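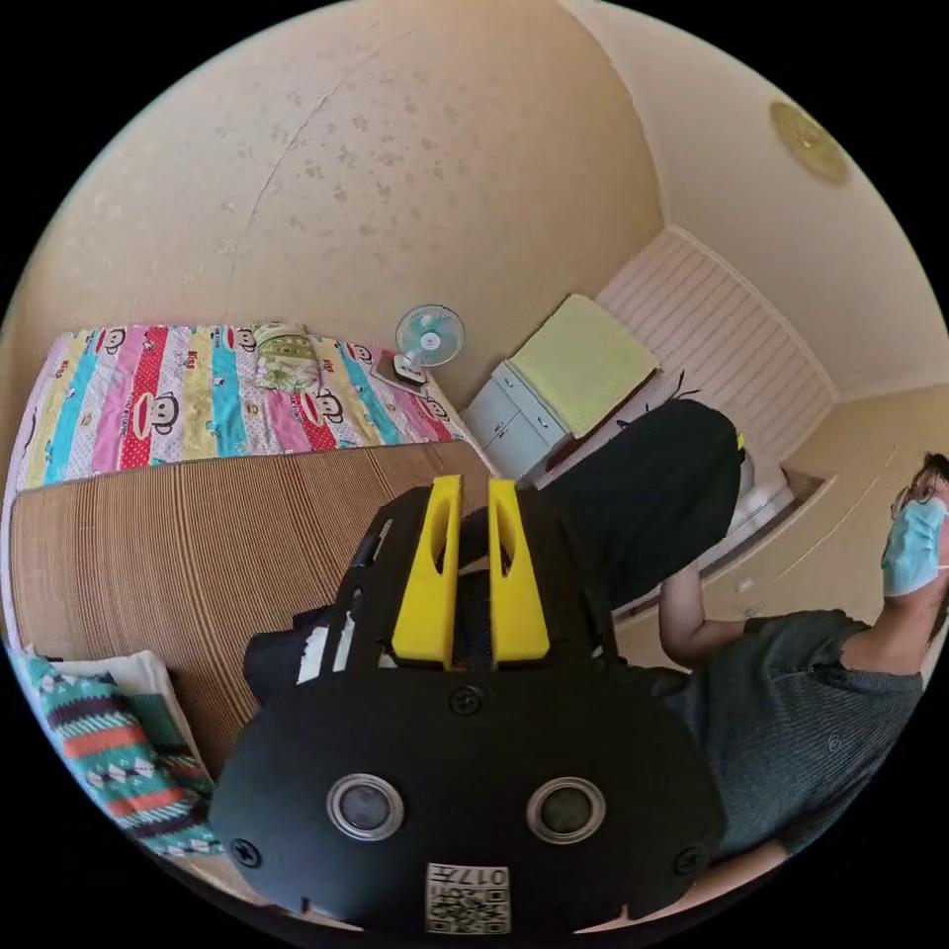
Teaching an arm to pick up a towel, one bedroom at a time

2021-05-09

The robot arm is called Gajewski, after the street where its builder used to live. It is bolted to a bench at Arnance, a shared workshop near the ferry terminal in Guvanport, and it can pick up a folded towel most of the time. Much of the work that got it that far was done away from the bench, in people's homes, with a gripper held in the hand.

The builder, a former sewing machine repairer who now fixes commercial dryers for a living, agreed to talk on the condition that we leave their name out. "My customers already ask me to look at everything they own," they said. "I don't need them asking for a robot."

We spoke for most of an afternoon at Arnance, at a table next to the laser cutter, with a break when someone needed the extractor fan.

How it started

The project began in November as a plan to build an arm and nothing else. The builder had bought a set of used Irkix motors from a packaging plant that was closing its Guvanport line, and wanted to see if they still had some life in them.

"I wasn't thinking about towels. I was thinking about bearings. Two of the motors had a whine, and I wanted to hear if it went away with new grease. It did on one."

The first version of the arm was put together over the winter. It moved to a position when told to, held it, and came back. The builder wrote the control code from a set of old forum posts and a manual that had been translated badly enough that "torque" and "temper" were the same word throughout.

After that came the question of what the arm should do. Another workshop member suggested laundry, and the builder laughed at the idea and then went home and thought about it.

"I've had my hands in dryers for years. I know what cloth does. It slides, it bunches, it catches on things. If you write down the exact spot where a towel is and send the arm there, fine, you get the towel. Move the towel two inches and you get air."

The answer was to stop writing down positions and start showing the arm how a person does it. A person holds a gripper with the same fingers as the arm, does the task, and the whole thing is recorded. The recordings are then used to train the software that moves the arm.

"People in labs had been doing versions of this for a while. I didn't invent anything. I read what I could follow and skipped the parts with Greek letters."

Getting the fingers right

The hand-held gripper took longer than the arm. It is black, with two yellow finger pads that stand up at the front, each with a narrow slot through it. The builder went through several designs before the slots.

"The solid pads were too stiff. You'd close on a blanket and it would squirt out the front, like a watermelon seed. I cut a slot in one with a hobby knife just to see, and it gave a little. So I cut the other one to match and then I made a proper pair."

Asked whether the color was chosen for a reason, the builder said it was. The software has to find the fingertips in every recording, and the first pads were gray. Against a gray T-shirt or a shadow they disappeared.

"Yellow I can find. I have trouble if somebody owns a yellow bedspread, and somebody always does. You'd be surprised how many stripes people sleep under."

The strap was the part that brought the most complaints from people who borrowed the tool. The gripper gets heavy after a while, and the early strap put all of the weight on the thumb. The present one spreads it across the back of the hand. The builder is still unhappy with the buckle.

Screws were another sore point. The housing has to come apart often, and the builder started out with very small ones because that was what was in the drawer. They stripped. "Use a screw you can find on the floor," was the advice, given twice during the afternoon.

We asked about the label on the back, which reads 017 and has a QR code. It is there for bookkeeping. The code is scanned at the start of a session so that the recordings are filed with the tool that made them.

"If a pad is worn, or something in the housing has shifted, I want to know which recordings that touches. Before the labels I had a folder called 'good' and a folder called 'good new,' and I could not tell you what was in either of them."

Other people's bedrooms

Most of the sessions have been held in bedrooms and living rooms in Guvanport, because that is where towels and blankets are. The builder tried setting up a fake bed at Arnance, on two pallets with a sheet over them, and gave it up after a week.

"It was too clean. The arm got good at my pallet bed and hopeless at everything else. A real room has a fan in it, a mat on the bed, a pillow that's been shoved somewhere. There's a cabinet with a towel on top. That's what I want in the recordings. I tell people not to tidy up, and they tidy up anyway, and I ask them to put it back."

Whoever is in the room wears a mask during the sessions. The builder asks for this in the message that goes out beforehand, along with a request for good light and no pets.

A session runs 40 minutes. The builder found that people get careless after that, and careless is hard to clean out of the data. Inside that time a person might pick up and set down the same towel over and over, from different sides, with different folds. A folded blanket with a loose knit is harder than a towel because the fingers go into it and come back out with a loop. Woven mats are harder again.

"A mat lies flat and it doesn't want to be lifted. With your fingers you'd get a nail under the edge. The gripper has no nail. You have to push it a bit so it buckles, and then take the buckle. Everybody works that out on their own if you leave them alone for a minute. I like watching that part."

Does the arm learn to do the same? "Sometimes. It learned the push very well. It will push a mat right off the bench."

By spring the builder had 1,000 recordings that were judged good enough to keep. A good many more were thrown out. The most common fault was a hand moving too fast. The next was a person stopping halfway to say something, which leaves the gripper hanging in the air and teaches the arm to do likewise.

"There was a stretch when Gajewski would pick up a towel and then just wait. It looked like it had forgotten why it came in. That was me. I talk when I work."

What it costs and what breaks

The builder keeps a notebook of expenses but would not read from it. The motors were cheap because they were used. The computer was the largest purchase, and it was bought used as well. Bench space at Arnance comes with the membership.

The things that wear out are the finger pads and the cables. A pair of pads is replaced after 15 sessions whether it looks worn or not. The cables go when the builder decides they have been bent enough, and that decision has been wrong more than once – the arm lost its wrist in the middle of an open evening and stood there with the hand drooping while visitors filed past.

The Irkix motors have held up better than expected. One of them was opened for cleaning and turned out to have a packing label from the old plant stuck inside the cover. The builder left it in.

We asked if there was anything in the build that should have been done differently.

"I'd make the hand tool first. I built the arm and then I had to make the tool match it, and the arm had a wrist that was set too far back, so the tool was clumsy. People had to hold their elbow out. If you start with something that's comfortable to hold, you can make the arm suit it. An arm doesn't get sore."

They would also have written down the focus setting for the lenses before taking the housing apart for the first time. It took an evening to find it again.

How well it works

In the most recent test at Arnance, the arm was given a folded towel in a new position for each try. It lifted the towel and set it down in the right place 23 times before the first miss. The miss happened when someone opened the loading door and the light changed.

Blankets go less well, and the builder has not run a proper test with them. Mats are "for later." Unfolding and folding are further off than that, and the builder is doubtful that two fingers on one arm will ever be enough for them.

"I get asked if it's going to fold shirts. I can't fold a shirt properly myself. Put it that way."

There are no plans to sell the arm or the hand tool. The drawings for the housing are on the Arnance shelf computer, in a folder that any member can open, and two members have started copies with changes of their own. One is making the grip smaller to suit a smaller hand, something the builder says should have been done from the start. The other wants to use the tool for repotting plants, and has been asked to use a separate set of pads.

The next job is the buckle on the strap. After that, the builder wants to collect more sessions in rooms with poor light, and is looking for households in Guvanport with a bed, a few blankets and a ceiling lamp that doesn't do much. Anyone who wants to take part can leave a note in the project's tray at the Arnance front desk.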